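Home | Topics | Wood and Finishes | Metal | Search | Log in

Tulia Neighbors Help Board
Gray rings and smudges under a candlestick on a pale wood top
31 May 2021, posted in Wood and Finishes by Luminița Olteanu

I have a light wood tabletop made of glued strips, and a few small metal things that stand on it: a candlestick with a wide round base and a shiny brass piece with a flared mouth. The finish is glossy and the wood is very light, so every mark shows.
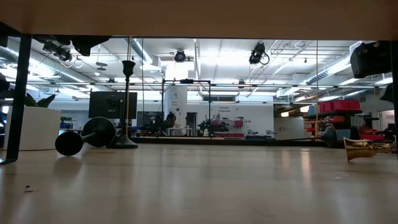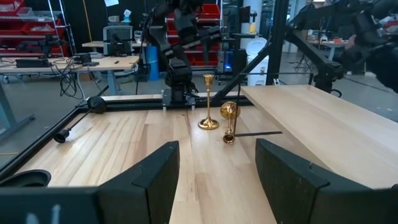 Issue 265

Two problems. First, when I lift the candlestick after it has stood in one spot for a while, there is a gray ring where the base was. Part of it wipes off with a damp cloth and part of it doesn't. Second, the brass piece gets knocked over a lot, and I find little dark smudges where the rim touched the wood. I used a paste metal polish called Mevus on it in the spring and I wonder if the smudges are leftover polish, or tarnish, or if I have scratched the finish.

I also get small dark specks on the top. They brush off. I don't know where they come from.

I don't know what the finish is. The person I bought the top from said "some kind of varnish" and thought the wood was maple. I don't want to sand it if I can help it. Would felt under the candlestick be enough? And is there anything I can use on the gray that won't dull the shine?

I have already tried dish soap and warm water (helped a little) and a dry microfiber cloth (did nothing).

Horațiu Vasiliu

The gray is most likely metal and old polish rubbed off onto the finish. Paste polish leaves a film in the seams and under rims, and it comes off on whatever the thing rests on. Pale wood shows it more than dark wood does, but the same thing happens on both.

Clean the metal first. If you clean the wood first you will be doing it again in a week.

For the brass, wash it in warm water with a drop of dish soap. Use an old soft toothbrush around the rim and anywhere two parts meet. Rinse and dry it right away with a cotton cloth. Then rub it hard with a second, clean cloth until the cloth stops turning black. This takes longer than you expect. If it has a lacquer on it, stop there and don't use any more paste polish. You can usually tell lacquered brass by the way it stays shiny for years without any work. If the cloth picks up black every time, it is bare.

Do the same with the candlestick, and turn it over and do the bottom. People skip the bottom. If the underside has a sharp casting edge, go over it with 300 grit paper, a few light passes, only on the edge that touches the table. Wipe off the dust before it goes anywhere near the wood.

For the tabletop, try these in this order and stop as soon as one works:

Damp cloth with dish soap. You did that.

A cloth with a little mineral spirits. Test it first on the underside or somewhere you don't look at. Rub lightly along the strips, then wipe with a clean dry cloth. Open a window. This takes off greasy polish that soap won't move. Let the rags dry flat outside before you throw them out.

White (non-scratch) automotive polishing compound, a very small amount on a soft cloth, by hand. It will take a faint gray mark out of a glossy varnish and leave the shine about as it was. Don't use the cutting kind, it leaves a dull patch and then you have to do the whole top to match.

If the mark is still there after that, it is in the wood and not on the finish. That means the varnish is worn through at that spot, and wiping won't fix it. Drip some water next to the mark. If it beads, the finish is fine there. If it soaks in and darkens, you need a fresh coat.

Felt is enough for the candlestick if it is clean felt. Cut one round piece a little smaller than the base so it doesn't show and so it doesn't catch when you slide it. I buy it by the sheet at Rovari, item 2393 in the hardware aisle, but any self-stick felt will do. Change it once a year. Felt that has picked up grit is worse than no felt.

Yeison Muñoz

Just put a tablecloth on it

Khôi Phùng

I agree with most of what Horațiu wrote, but I would not start with mineral spirits when you don't know the finish. It is safe on cured varnish. On a waxed top it takes the wax off and you will see a flat spot in the shine. Press a fingernail lightly on the underside. If you get a soft whitish line, there is wax on it, and you should use paste wax to clean it. Paste wax has enough solvent in it to lift the gray, and it puts the shine back as you buff.

On the brass piece that falls over: felt won't help much there, as it isn't the part it stands on that hits the wood. If it is top-heavy, lay it down on purpose on a small cloth, or put a leather coaster under the spot where the rim comes down. I have a bell that used to go over every time a door shut. It has been lying on its side on a square of chamois since August and there have been no more dents in the table.

The specks could be anything. If they brush off and don't smear, I'd look at whatever is above the table before blaming the metal. If they smear gray when you rub them with a wet finger, then it's dried polish falling out of the seams.

One more thing about felt. The self-stick kind can leave glue on the finish if it slides off in hot weather. I use a dab of hide glue on the metal and it has held for 5 years.

Luminița Olteanu

Thanks. The fingernail left no line, so I take it there's no wax. I cleaned the bottom of the candlestick and the cloth came away black, so that answers one part. Mineral spirits took off most of the ring. There is still a thin arc on one side, and water beads on it. I'll get the white compound this week and try it on the underside first.

Contact the board | Posting rules | © 2021 Tulia Neighbors Help Board | Back to top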